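# Prata – kitchen sink and dish drying set

Prata is a collection of photos and short notes on how dishes are set down, drained and put away at domestic sinks. It holds 3000 photos from 134 kitchens. The current release is version 3, dated Wednesday, March 20, 2024.

## Contents

- `photos/` – one folder per kitchen
- `notes/` – one plain text file per kitchen: sink type, bowl layout, rack type, counter color
- `items.csv` – one row per dish, with kind, color and resting place

Of the photos, 1450 include a drying rack of some kind. The rest cover bare sinks, counter mats and dish towels.

## Sink and rack terms

`bowls` is `single`, `double_equal` or `double_unequal`. For a double sink, left and right are taken as seen by a person standing at the counter. The drain side and the washing side are not recorded, as households differ on this and many switch during the day.

`rack` is `none`, `counter`, `over_bowl` or `in_bowl`. A rack that spans a bowl is always `over_bowl`, even when it can be expanded or lifted away.
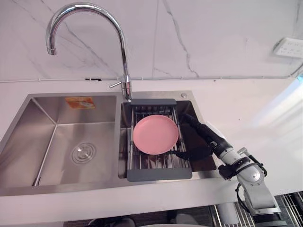 *Double sink, unequal bowls, with a pink plastic plate on the rack over the right bowl.*

A dish gets `rest = flat` if it lies on the rods and `rest = upright` if it stands on its edge. Slight tilt still counts as flat. Whether a dish is clean or dry is not labeled.

Faucets are described by spout shape and finish only. Stickers left on the sink are kept in the photos and ignored in the labels.

## Known problems

- Plates and shallow bowls were merged in version 1. Most were separated in October, but the Okton kitchens still use the old `plate_or_bowl` value.
- Brushed and polished steel are both stored as `steel`.
- Notes for the Grerirlow kitchens give rack type before bowl layout. The parser in `tools/` handles both orders.
- Cutlery in a holder is one row in `items.csv`, whatever the number of pieces.

## Corrections

Send label corrections to Irfan Sial at Drudura with the folder name, the row number and the proposed value. Changes to the term list wait for the next numbered release.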